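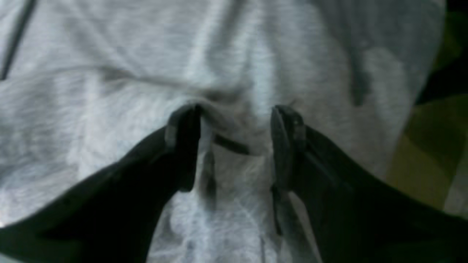

The trouble at Gonolgate's laundry-folding workshop began with a sleeve, and Eyerusalem Alemneh still winces a bit when she tells it. The arms had 3861 folds behind them when, one November evening, they pulled a cuff clean off its stitching. From the wrist, grey knit bunched between two dark grey pads looks gentle enough, but that view says very little about force.
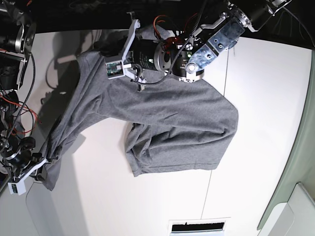

Both arms at work on a grey T-shirt at Gonolgate.

Her colleague Lợi Lưu went back through the logs over a long pot of tea (he is a great one for tea) and found that each arm had been reading its own pull quite properly. What they'd never done was add the two together, so when one stalled, the other kept on hauling.

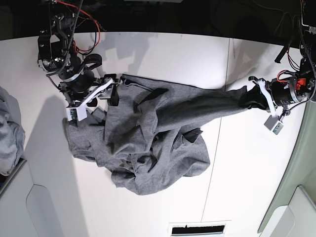

A sleeve held out across the table, with a gripper at its cuff.

The new limit stops both arms as soon as the combined pull reaches 70 per cent of the old setting. It's slower, and Eyerusalem grumbles about that, but they've since done 500 folds under it with every seam left whole. The torn cuff is pinned above her desk, and she's rather fond of it now!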